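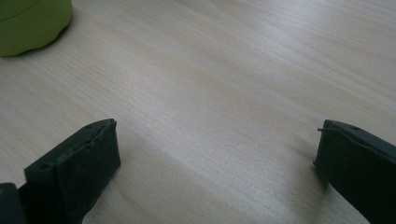 Report of the visit to the Mäkelä furniture works, Celthorpe

The visit took place on 12 October 2021 at the invitation of the works. The party was made up of members of the Celthorpe Trades Heritage Society, with Santosh Shukla as leader. Orvokki Heinonen took the notes from which this report has been prepared.

Arrival and welcome

Members were received in the front office by Zerrin Gündoğdu, the production manager, who gave a short account of the firm. Mäkelä began as a repair shop for school desks and moved to the present site when the old dairy came up for lease. It now employs 70 people, most of whom live in the town or in the villages along the Stultero road. Its main business is tables and storage for schools, libraries and small offices. A domestic range, sold under the name Trullo, was added later and now takes up one of the two assembly lines.

Safety shoes and ear protection were issued before the party went through to the works. The tour followed the order in which timber passes through the building.

The timber store

Boards are delivered to the north yard and kept under an open-sided roof before they go to the kiln. Each stack is labelled with its date of arrival and the intended use. Minttu Väisänen, who is in charge of drying, explained that the period in the kiln is set by the thickness of the board and by readings taken from sample pieces. She passed round two offcuts, one taken from the yard and one from the finished store, and the difference in weight was plain to all who held them.

In answer to a question from Mr Shukla, she said that the firm buys mostly birch and ash, with a little oak for repair orders. Supply had been difficult in July and several orders had been put back as a result. The position had since improved.

Veneer and pressing

The greater part of the afternoon was spent in the veneer room. Sheets are kept flat in numbered drawers and matched by eye at a long bench under the north windows. Leaves from the same log are kept together, so that a set of tables ordered by one school will be alike in colour as well as in size. The work is done by four people, the most senior of whom has held the post since the room was opened.

Members saw a batch being glued and placed in the press. The press is an older machine and is shortly to be replaced. The party was not able to enter the spraying area, but the process could be followed through the glass.

Assembly and inspection

Legs and frames are made in a separate bay and brought to the line on trolleys. Every table is stood on a level plate and checked before it is wrapped. Tables which fail are returned to the bay with a written slip, and the slips are kept and read through at the end of each month. Ms Gündoğdu said that loose fixings were the most common fault recorded.

The order then on the line was for 338 tables for a group of schools in the county. It was due to leave the works by the end of the following week.

Training

Tea was served in the canteen, where Orvokki Kauppinen spoke on the training scheme. The firm takes two trainees each year. They spend their first months in the timber store and move through each department in turn before choosing where to settle. Ms Kauppinen noted that applications had fallen, and asked members with links to local schools to make the scheme known. Printed details may be had from the Society's office on request.

Thanks

Mr Shukla thanked the works on behalf of the Society and presented a copy of the Society's history of the Celthorpe sawmills for the staff library. Members who wish to borrow the notes taken on the day should write to Ms Heinonen. The date of the next visit will be given in the winter circular.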